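Foro Navham — Robótica y automatización — Aprendizaje por imitación

¿Merece la pena grabar demostraciones con pinza de mano en vez de teleoperar el brazo?

Publicado por tornillo_flojo el 21 de agosto de 2022

Hola a todos. Llevo desde junio peleándome con un proyecto de fin de máster y necesito que alguien con más kilómetros me oriente. La idea es entrenar una política por imitación para tareas de mesa: coger una pieza pequeña, colocarla en una bandeja, apartar cosas, cerrar una tapa. Nada espectacular. El brazo del laboratorio lo compartimos tres grupos y tengo nueve horas a la semana, así que con teleoperación he juntado 30 demostraciones decentes y un montón de basura.

He leído el informe de Prirkham, el que compara datos recogidos con una pinza de mano con cámara en la muñeca frente a datos teleoperados. Según la tabla principal, con 700 demostraciones de mano la política iguala a la teleoperada en las tareas de recoger y colocar, y en la de la tapa incluso la supera. A mí me suena demasiado bonito. Mis dudas:

Si la persona mueve la pinza con su propio brazo, ¿no hace gestos que luego el robot no puede repetir? Mi brazo tiene un codo bastante limitado y ya se queja con lo que le pido ahora.

La cámara va pegada a la pinza y lo único que ve es un trozo de mesa y los dedos. ¿De verdad aprende algo la red con eso, sin una cámara externa que vea toda la escena?

Y la más práctica: ¿cuánto se tarda en limpiar los datos? El informe lo despacha en un párrafo.

Mi tutor me deja elegir el camino, pero quiere una decisión antes de que empiece el curso. Gracias de antemano, y si alguien ha reproducido el resultado le invito a lo que quiera.

ejes_y_cafe

¡Sí, merece la pena, y mucho! Nosotros reprodujimos una parte del informe de Prirkham el invierno pasado, en un laboratorio pequeño y con un presupuesto de risa, y todavía me dura el entusiasmo. Te cuento por orden, que es largo.

Lo primero, el gesto. Tienes razón en preocuparte. Una persona gira la muñeca y mete el hombro sin pensarlo, y muchas de esas trayectorias caen fuera del alcance del brazo o lo llevan a una singularidad. Lo que propone el método es filtrar después: se reconstruye la trayectoria de la pinza, se pasa por la cinemática inversa del robot que vas a usar y se descarta lo que no se puede ejecutar, sea por alcance o por velocidad. En nuestro primer lote tiramos casi la mitad. En el segundo, muchísimo menos, y lo único que había cambiado era que pegamos en el suelo una cinta para marcar dónde iba la base del robot y pedimos a la gente que no la pisara. Con eso te colocas de forma natural en el lado bueno de la mesa y los gestos salen más parecidos a los que el brazo puede hacer. Una tontería de cinta adhesiva, y fue la mejora más grande de todo el proyecto.

Lo segundo, la velocidad. Grabamos demasiado deprisa. Cuando tienes la pinza en la mano te parece lentísimo ir despacio (te aburres, haces el movimiento en un suspiro y a por otro), pero el controlador tiene sus límites y luego toca estirar el tiempo de la trayectoria. Para recoger y colocar no pasa nada por estirarlo. Para cualquier tarea en la que importe la inercia, mal asunto.

Lo tercero, que es lo que más me gusta: la cámara de muñeca. Yo también pensaba que hacía falta una vista externa, y teníamos una montada en un trípode precioso que acabó sirviendo para colgar chaquetas. El argumento del informe es que, si la cámara viaja con la pinza, la red ve casi lo mismo cuando graba una persona que cuando ejecuta el robot. No hay cuerpo humano en el encuadre durante la demostración ni brazo metálico durante la prueba. Los dedos ocupan siempre la misma zona de la imagen, y eso da una referencia fija para interpretar todo lo demás: si el objeto está entre los dedos, si te has pasado, si vas torcido. A cambio pierdes memoria de lo que hay fuera de cuadro. Nosotros lo compensamos dándole a la política dos fotogramas de historia y la pose relativa de la pinza respecto al instante anterior. Funcionó bien en las tareas cortas.

Ahora, el detalle que a nosotros nos costó tres semanas y que en el informe ocupa media línea: la pose. La trayectoria se estima con la propia cámara y la unidad inercial, y la parte visual necesita puntos a los que agarrarse. Cuando te acercas mucho a una superficie clara y lisa, el seguimiento se queda con muy poca cosa. A veces le basta la veta de la madera, a veces no, y si se pierde te devuelve una trayectoria que se va de paseo por el techo.

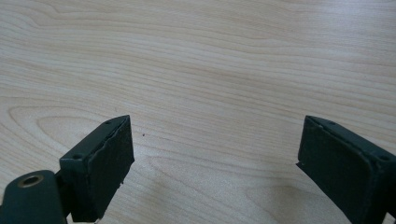 Lo arreglamos con tres medidas bastante caseras. Una, empezar cada sesión con una pasada lenta por toda la mesa para construir el mapa, subiendo la pinza lo suficiente para que entren las paredes y las estanterías. Otra, subir un poco el peso de la inercial en los tramos cercanos, solo durante los segundos en que la cámara está encima de la mesa. Y la última, enmascarar los dedos antes de buscar puntos característicos. ¡Esto es fundamental! Los dedos no se mueven respecto a la cámara salvo al abrir y cerrar, y si el algoritmo coge puntos ahí interpreta que estás quieto. Tienen bordes, agujeros y textura, así que le encantan. Una máscara hecha a mano, generosa, que cubra también el recorrido de apertura, y el error bajó tanto que repetimos la medida por desconfianza.

Sobre la limpieza, te doy lo nuestro para que te hagas una idea. Grabamos 2160 demostraciones entre varias personas. El filtrado por pose perdida es automático y va de noche. El de cinemática, lo mismo. Lo que come tiempo es revisar a ojo los principios y los finales, porque la gente empieza a grabar antes de colocar la mano y sigue grabando cuando ya ha terminado, y esos segundos muertos enseñan a la política a quedarse parada. Y vaya si lo aprende: tuvimos un robot que se acercaba a la mesa y se quedaba contemplándola con una paz envidiable. Recortar los tramos iniciales sin movimiento lo curó casi por completo.

¿Resultado? En recoger y colocar confirmamos lo que dice Prirkham. En la tapa, no: nos quedamos por debajo de la teleoperación. Mi sospecha es el agarre. En la pinza de mano cierras tú, notas la resistencia y corriges sin enterarte, y de esa fuerza no queda registro en los datos; solo se graba la apertura. El robot reproduce la apertura y aprieta de más o de menos. Sobre eso hay mucho por hacer y me parece precioso como tema de máster, por si te quieres tirar a la piscina.

Mi consejo concreto: usa las nueve horas de brazo solo para evaluar, graba todo lo demás con la pinza y guarda tus 30 demostraciones teleoperadas como conjunto de comparación. Cambia de sitio y de luz entre sesiones todo lo que puedas, que de ahí sale la generalización. Nosotros ganamos más grabando en cuatro mesas distintas que doblando los datos en una sola.

kp_mudo

Yo lo dejaría en teleoperación. Menos líos de calibración y los datos ya vienen en las coordenadas del robot. Con 30 demostraciones igual te llega si la tarea es fácil, prueba antes de complicarte. El informe ese no lo he leído entero.

bancada_norte

Estoy casi de acuerdo con ejes_y_cafe, con un par de matices que vienen de trabajar con el conjunto abierto de Mwakalinga, que usa el mismo tipo de recogida.

El primero: ojo con la latencia. En la demostración de mano, imagen y acción van sincronizadas casi por definición, porque la acción se deduce de la propia imagen. En el robot hay retraso de cámara, retraso de inferencia y retraso del controlador. Si no los mides y los compensas, la política parece borracha: llega al objeto, se pasa, vuelve, se pasa otra vez. Mucha gente concluye entonces que el método no sirve. Mide cada retraso por separado. Para la cámara vale con grabar un cronómetro en pantalla. Para el brazo, manda una senoidal a una articulación y compara la orden con la lectura del codificador. Luego descarta las primeras acciones de cada bloque predicho, las que ya llegarían tarde. Lleva una tarde y cambia la vida.

El segundo: la pinza de mano y la del robot tienen que llevar los mismos dedos. Los mismos, con el mismo material de contacto y el mismo desgaste, en lo posible. Yo empecé con unos impresos en la de mano y los de serie en el brazo, pensando que la red sería comprensiva. Pues no. Con dedos iguales en los dos lados el porcentaje de éxito subió sin tocar ni una línea de código. Y cuando se gaste la goma, cámbiala en las dos a la vez.

Para la parte de pose puedes ahorrarte trabajo con Vekier, que trae el enmascarado de dedos y el filtro de alcance como pasos configurables. La documentación es escueta y el ejemplo de calibración está desactualizado (el parámetro de la lente cambió de nombre y el fichero de muestra todavía lleva el antiguo), pero una vez arrancado va como la seda. Le cargas la descripción de tu brazo y te marca qué demostraciones son ejecutables y desde qué posición de la base, con lo que incluso puedes mover el robot de sitio en la mesa y rescatar unas cuantas.

En cuanto a la cifra de las 700, fíjate en el anexo: la curva ya se aplana bastante antes en recoger y colocar, mientras que en la tapa sigue subiendo al final. Yo grabaría una tanda pequeña, entrenaría, miraría los fallos y grabaría la siguiente pensando en esos fallos. Es mucho más agradecido que pasarse un mes entero grabando a ciegas, ¡y se disfruta más, que cada tanda se nota en el robot!

tornillo_flojo

¡Mil gracias! Me habéis convencido. He pedido prestada la cinta adhesiva — la del suelo — y mañana hago el primer mapa de la mesa. Lo de los dedos iguales me pilla fatal, los míos son distintos, así que toca imprimir. En cuanto tenga la latencia medida abro otro hilo con las gráficas, que seguro que me sale algo raro.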